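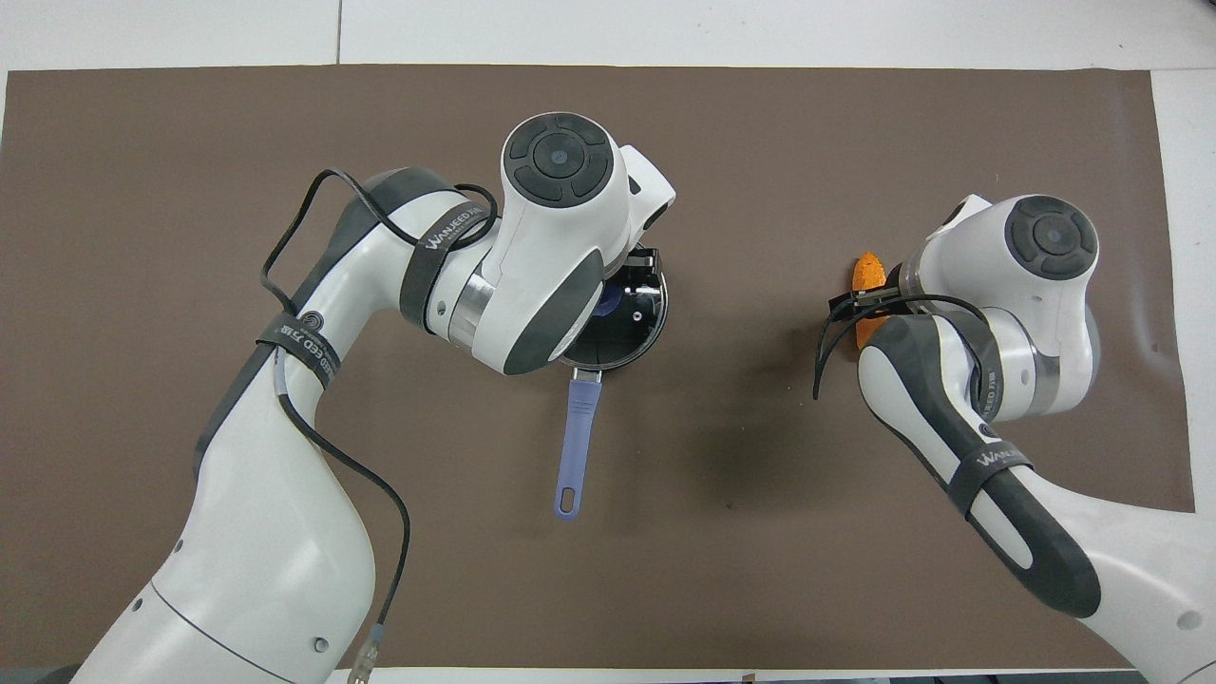 Chie Hosoda wrote in to ask whether the Floden light table can stay on through nap time, and the short answer is yes, if it is set to Quiet Glow first. The steps are in this section.

4. Setting up a play session

Before you start, the table should be level and the safety check in section 3 should be finished. Keep the power cord behind the table, on the side away from the children.

4.1 Turning the table on

1. Press and hold the power button until the rim lights up.
2. Wait 30 seconds for the surface to warm up. The colors may look uneven during this time.
3. Choose a scene on the side panel: Pond, Night Sky, Leaves or Plain.
4. Set the sound level. For a room with babies in it, start at 2.

Note: If the rim flashes, the lid is not seated. Lift it off and lower it again until both clips close.

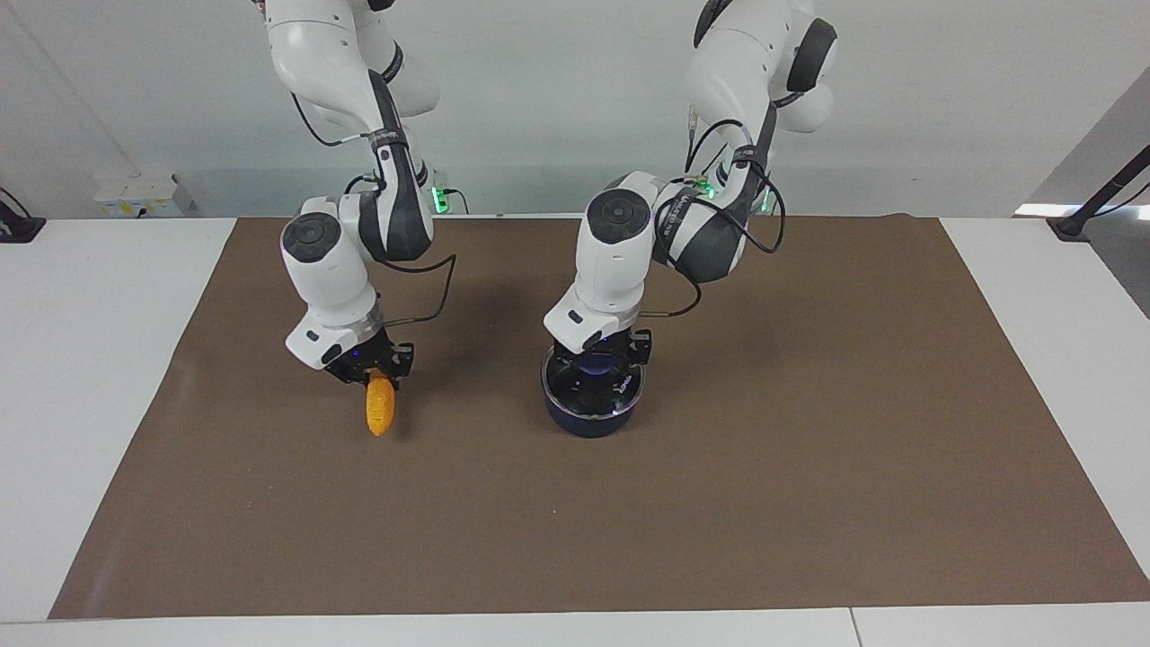 Fig. 4. Work surface with brown mat.

4.2 Using Quiet Glow

1. Open the side panel and press Scene until Plain is shown.
2. Hold Scene and Sound together. The sound goes off and the light drops to its lowest level.
3. To go back to normal play, press Scene once.

Quiet Glow does not turn itself off. Switch the table off by hand at the end of the day.

4.3 Adding water or sand trays

Use only Woson trays marked for this table. Other trays may fit the opening but can cover the air slots.

1. Switch the table off.
2. Set the tray in the opening with the lip facing you.
3. Fill to the line. Wipe up spills before you switch the table on.

CAUTION: Do not leave children alone with a filled water tray, even a shallow one.

CAUTION: Never pour water directly onto the light surface. If this happens, unplug the table and let it dry overnight with the lid off.

4.4 After the session

Empty the tray, rinse it and stand it on end. Wipe the surface with a soft damp cloth and plain soap. Spray cleaners leave a cloudy film that does not come off. Small loose toys should go back in the Zestotden bin, which hooks onto the left side of the table.

For cleaning between groups, see section 6.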